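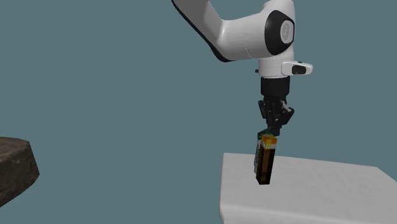
Ticket subject: Felenik simulation kit, trial license – different background in the two views, board not resting on anything
Opened by: Joana Simões, Moreira
Assigned to: Vlastimil Vaněk, Besach support
Opened: January 14, 2023
Status: Waiting for customer

Joana Simões:

Good morning. We are evaluating the Felenik kit for our training cell and we have the trial for 30 days. The installation went well and the arm follows our commands. I have three points which I could not solve with the manual.

First point. In the outside view the background is one flat blue-gray color, with no floor and no walls. In the view from the gripper there is a wood floor in orange color. I expected the same room in both. The scene file is the same, I have checked it two times.

Second point. A large dark board appears to float in the air in front of the floor. I did not place it there. In my layout file the board should lie flat on a shelf, and the shelf does not load.

Third point. The texture of the small block is very coarse. When the gripper holds it in the outside view I see only orange on the top and brown and tan squares on the front. My colleague Abílio Falcão wants to use the label for recognition, so for us this is important.

What I tried already:
Restarted the viewer – no change.
Deleted the texture cache – no change.
Loaded the layout without our own objects – the background is still flat in the outside view.

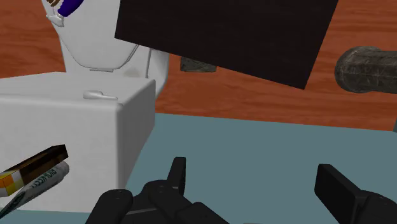 Gripper view, jaws open. Dark board at upper center, block and white tube at lower left.

Vlastimil Vaněk:

Hello Joana, thank you for the clear report. Please send me the layout file and the log from the same run. Until then, some questions. Which quality profile do you use in the outside view? And is the shelf in your own library or in ours?

For the first point I suspect the profile. "Fast" does not draw the floor and shows one solid color. Each view keeps its own profile, so changing it in one place does not change it in the other.

Joana Simões:

You are right about the profile. The outside view was on "Fast" and the gripper view on "Full". I changed it and now the floor is in both. I did not find this in the manual, maybe you can add one sentence on the page about views.

The shelf is from our library. File and log are attached.

Vlastimil Vaněk:

I found it in the log. The shelf was exported in an older format and the loader skips it without a warning. The board keeps its fixed position and stays where the shelf should be. Please export the shelf again with version 3, and set the board to "free" if you want it to fall when there is no support.

For the texture, the trial limits the size of all textures to 16 pixels per side. I asked Fernanda Mota from sales to open the full size for your license. It takes roughly 20 minutes after she confirms. Then delete the cache one more time.

Joana Simões:

Shelf exported again, the board lies on it now. I will write about the texture when the license is changed. Please keep the ticket open – Abílio wants to test the label on the tube too, there I can read the green letters only in part.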